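Open day at the Zivura unit – who went?

Forum: Robotics and automation > Visits, shows and open days

pelham_drives
Mar 6, 2022
I went to the Zivura open day and said I'd write it up for those who couldn't get a place. They let us in by groups, 40 people over the morning. You sign in, get a badge, watch a short talk from Wing-sze Tsang on what the company does, then walk round the cells with one of the engineers. Ours was Aníbal Agudelo, who was patient with a lot of basic questions.

Most of the morning went on the two-arm cells. They call the bigger project Cuervo. The idea is that both arms work on the same pile of mixed objects, so one can hold or clear while the other picks. Paper is the hard part, he said. Envelopes slide over each other and a card flat on the floor gives the fingers very little to get hold of.

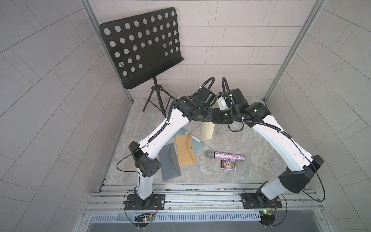

Reply 1 – oddjob_lathe
Thanks for this. The arms are closer together than I expected. With the grippers nearly touching like that I'd want to know what stops them hitting each other. Did he say?

Reply 2 – pelham_drives
He said the software keeps a gap between them and slows both arms when they get near it. I asked how big the gap was and he didn't want to give a figure.

Reply 3 – Marnie K
I was in a later group and I'm less keen. We had a long wait at the door and then six minutes at the cell, with people three deep in front of me. For a 2 hour visit that's poor. The talk could have been cut in half.

Also I don't see the point of two arms for envelopes. We sort post at work with a belt and suckers and it's far quicker.

Reply 4 – oddjob_lathe
Your belt wouldn't do much with a microphone though.

Reply 5 – Marnie K
No, but we don't get many microphones in the post. My point is that a mixed pile makes a good show and I'd like to see a customer who needs it.

Reply 6 – tenpin
Returns departments would. I worked in one until February and everything came back in one heap – paperwork, cases, small electrical bits. We used people and it was slow.

On the hardware, I like that both bases sit on the one slotted aluminium rail. We had ours on separate stands and were forever lining them up again. Those corrugated sleeves on the cables are worth having too. The loops up by the wrists would bother me, they look easy to snag.

Reply 7 – pelham_drives
Somebody in our group raised the loops. Aníbal said a tighter run pulls on the connector when the wrist turns, so they leave it slack and tie it. I'm with you, I'd try to bring it in a bit.

Reply 8 – Marnie K
Is there another date? I'd go again if the groups were smaller.

Reply 9 – pelham_drives
Wing-sze said they hope to, but no date yet. Ask for an early group. Parking is round the back, and the front gate was shut when I got there.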